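Print this page | E-mail this page

Last updated: April 5, 2025

PRESS RELEASE

Musent orders second season of family reality series "The Trallberg Sisters"

New episodes will arrive in September, with a longer reunion and a new house in Istthorpe

ISTTHORPE — The streaming service Musent announced today that "The Trallberg Sisters" will return for a second season. The series follows four sisters, their husbands and former husbands, and the family bakery which they own together and about which they almost never agree. The new season will have 19 episodes and will start in September.

The first season ended with the argument at the engagement dinner, when the oldest sister left the table before the soup and took the ring with her. Viewers have asked us many times if she gave it back. The second season opens on the morning after this dinner, and the question of the ring is answered in the first episode.

All four sisters are returning. The youngest one, who said in the last episode that she was finished with television and also with the family, changed her mind during the winter and joined the filming from the second week. Her return was not announced to the others in advance. The production company, Xolalpa, recorded their meeting at the bakery with no rehearsal, and it is shown at almost its full length in episode three.

The season also brings a change of place. In the first season most of the family scenes were made in the apartment over the bakery. This year the second sister has bought a house on the north side of Istthorpe, with a large kitchen and a garden that the neighbors can see into. Several of the neighbors appear in the series. One of them complained about the noise to the town and later came to the birthday party as a guest, and both of these things are in the program.

To find the new faces around the family, Xolalpa held an open casting in Istthorpe. The company received 632 applications, most of them from people who live in the town and already knew one of the sisters, or said that they did. Two new regular cast members were chosen. The first is a cousin from the father's side, who has not spoken with the bakery part of the family for a long time. The second is a wedding planner, hired by the third sister and then dismissed, and then hired again by her mother.

The reunion special, which was criticized by many viewers last year as too short, will now be 100 minutes. It will be recorded with an audience and there will be no separate rooms for the guests. Every sister has agreed in writing to stay until the end — this was a condition from our side, after what happened with the microphone.

Musent has also listened to the comments about the music. The dramatic sound before each commercial break will be used less often, and the opening song has been recorded again with a local choir.

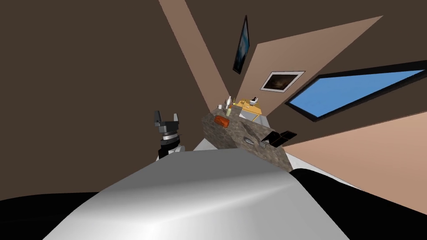
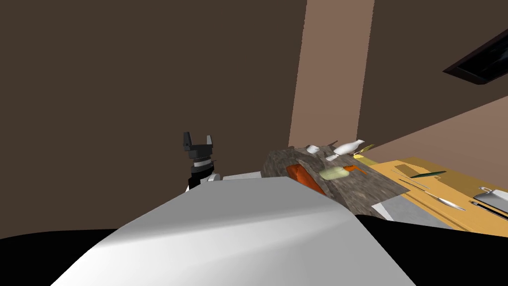
Before the premiere, all episodes of the first season will be free to watch for registered members, together with some 62 minutes of scenes that were not shown before. These include the complete conversation in the parking lot, and the visit to the aunt, which was removed from the original episode at the wish of the family and which the family now allows.

Episodes will be released one each week, in the evening. Subtitles will be ready on the same day. A weekly discussion program, in which former guests of the series comment on the new episode, will follow directly after and can also be heard as a podcast.

Journalists can ask for the first two episodes through the Musent press office. We kindly request that the answer about the ring is not published before the premiere.

Print this page | E-mail this page

Comments (4)

breadandbutter: Finally!! I have been team oldest sister since the dinner and I will not apologize. Keep the ring.

Mona_T: Will the reunion have the same host? He let them all talk at the same time and I had to put the subtitles on.

northsider: I live two streets from the new house. The parking during filming was terrible, but yes, I will watch it.

breadandbutter: @Mona_T It doesn't say. I hope for somebody who is a little afraid of the mother.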